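Ondia Community Help > Storage and Tidying

How do you keep the shallow drawers in a medical cart tidy?

Posted by Kiros Teshome
Apr 15, 2026

Hi all, hoping someone here has cracked this. I help look after the first aid room at our swimming club and last year we got hold of a second-hand medical cart, white with drawers down the front. It's a lovely thing and it rolls beautifully, but the drawers have become a complete muddle! Everything is in there somewhere - plasters, tape, little tubs of ointment, a charging lead for the ear thermometer - and each time you pull a drawer open it all slides about and ends up in a heap at the back.

I bought a set of Flinik dividers but they're too tall, so the drawer above catches on them. I've got a budget of nearly nothing and I'd rather not glue anything in. Also, do people lock theirs? Ours came with keys and we've already lost one set down the back of a radiator.

Réka Jakab

Oh I know this muddle well! I sorted ours out in April at the physio clinic where I do reception, and it took me the best part of an afternoon and two cups of tea. The first thing I'd say is measure the inside height with the drawer shut as well as open, as there's often a lip underneath the one above that you can't see. I got caught by that and had to take four dividers back.
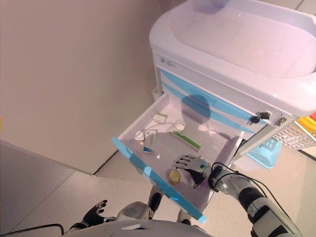 Shallow drawers want low, open trays, and you only need them for the things that roll or tangle. Flat packets can lie straight on the bottom in a row and they'll mostly behave. It's stuff like that thin white cable and the little amber-yellow jar that causes the trouble, with the one looping over everything and the other rolling off the minute you push the drawer in a bit hard. I wind any cable round my fingers and put a hair bobble on it (the fabric sort, not the ones with metal bits), then it gets a tray to itself along with whatever it plugs into. Jars go in a corner with a strip of non-slip drawer liner under them. Mine came off a roll 62 cm wide and I've still got loads left.

For the keys, I wouldn't leave them hanging in the lock once the room's open to the public. We have ours on a big ugly wooden spoon so they can't go in a pocket by accident. If yours has more than one lock, try the key in both before you order spares! I paid for a set we didn't need.

Do take everything out first, by the way. I tried doing it drawer by drawer while leaving things in and just moved the mess downwards. Tip it all on a clean towel, check the dates, chuck what's gone over, and then see what's left. There was a lot less than I'd thought.

clukelau_fan

Just buy the Oláh trays, they're fine. Cut the sides down with scissors if they're too tall. I label the front of each drawer with masking tape and a marker, not pretty but it peels off again.

Kiros Teshome

Thank you both! Hair bobbles are going on the shopping list - my daughter has 900 of them so I may not even need to shop. Réka, did you wash the liner before you put it down, or does it come ready to use?

Réka Jakab

I gave it a wipe and let it dry flat overnight. It curled a bit at the ends to begin with but settled down after a day or two.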